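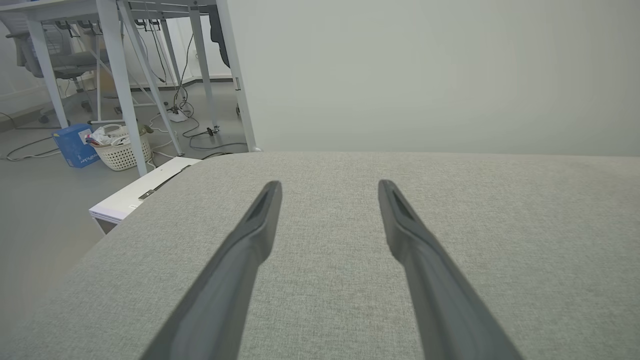

Leif Sandberg asked after the last lecture whether a reenactment can teach us anything which the written sources do not teach. I promised to answer him in these notes.

My answer is yes, but only for small questions. Take the march to Nirkthorpe. The pay list gives 400 men on foot and 63 on horses. It doesn't say how long such a column needs to cross one narrow bridge. The Sistard society tried it in June with pikes of full length, and the slow part was the turn before the bridge, where the pikes must be lowered.

What such a trial cannot show is fear, hunger or bad shoes. The people who take part slept well and ate breakfast. Please keep this in mind when you read Yu, chapter 2, who in my opinion trusts the trials too much.

For the seminar:
Read the Musari letters, folio 716, both sides.
Write one page on the question: which detail in the letter could be tested on a field, and which could not?
Bring the map of the river. The old spelling of the village names is on the back.

Handout revised April 2023. The reading list is the same as before.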